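Handout 7: Small fixtures and printed marks
Model Making for Interiors, Arruda Workshop
Instructor: Solange Holanda

This handout goes with the session on bathroom pieces. Read it before you start on the fixtures for your Cillitthorpe room, which is the guest bathroom on the second sheet of the plan set. You will need your scale ruler, a soft pencil, masking tape, a sheet of gray card and the parts list from Handout 6.

Bathroom fixtures are hard to model well. The walls and floor of a room are flat and forgive small errors. A toilet or a basin is mostly curves, and people know the shapes so well that they notice when one is off. In past terms the usual mistakes have been a bowl that is too round, a tank that is too thin, and a seat that sits flush with the rim as if it had been glued there in one piece.

Start by drawing the fixture from the side and from the front. Do the side view first. Mark the floor line, the back of the tank and the front of the bowl, then fill in the curve between them. Jussara Portela will have tracing paper at the front bench. 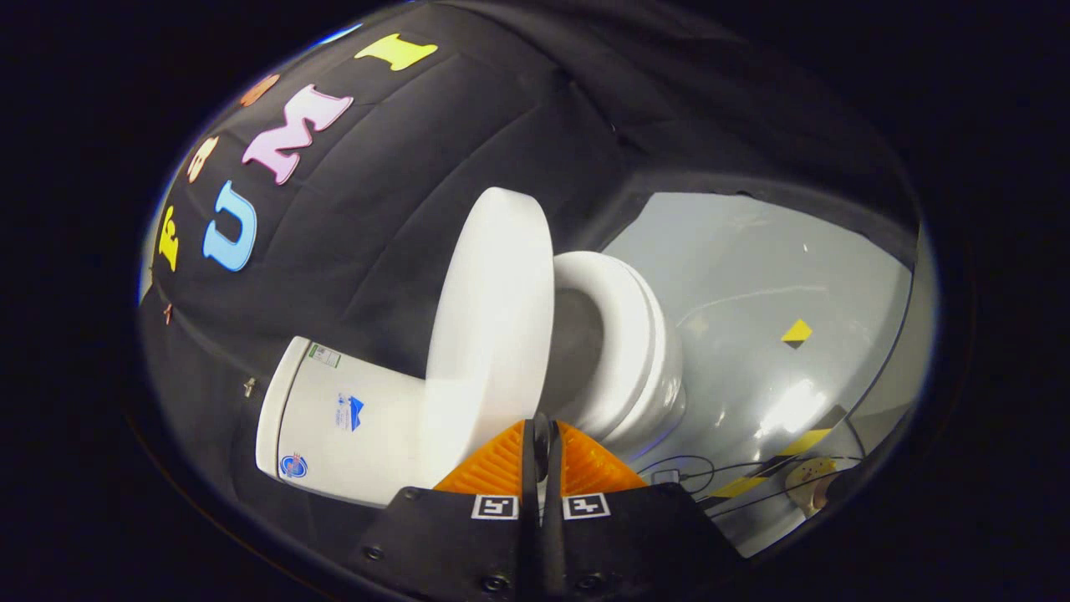
Toy fixtures are allowed as a starting point for this assignment, and several students bought theirs from the Varnen catalog last May. Choose one for its shape and worry about the finish later. On a white plastic toilet of this sort, look at the raised lid, the stepped rim around the bowl and the way the base flares a little at the bottom. Those are the parts to get into your side view. The tank is a plain box with rounded corners, so it can be drawn quickly. The small decals on its side do not belong in a room model and have to be dealt with before painting.

Removing decals

Try a fingernail at one corner first. If the decal lifts, pull it back slowly and low to the surface. If it tears, stop and warm it with a hair dryer on the low setting, then try again. Wipe off any glue with a little dish soap and water. Do not use acetone on plastic. Printed marks that will not peel can be sanded with 600 grit paper, used wet, and primed over.

Paint

Glossy plastic does not hold paint. Sand the whole piece lightly, wash it and let it dry overnight. Use two thin coats of primer and then satin white. Full gloss looks wet under the display lights and shows every fingerprint. Anderson Barbosa keeps the spray booth list, and you can book up to 41 minutes at a time, including cleanup.

Placing the piece

Tape the fixture down before you glue anything. Check that the lid clears the wall when it is up, and that the door of the room can open past the bowl. In the Cillitthorpe plan the door swings inward, so this matters.

To hand in

Side and front drawings on one sheet
The finished fixture, unglued
A short note on what you changed and why

Leave everything on the shelf marked Erkum, with your name on the underside of the fixture in pencil.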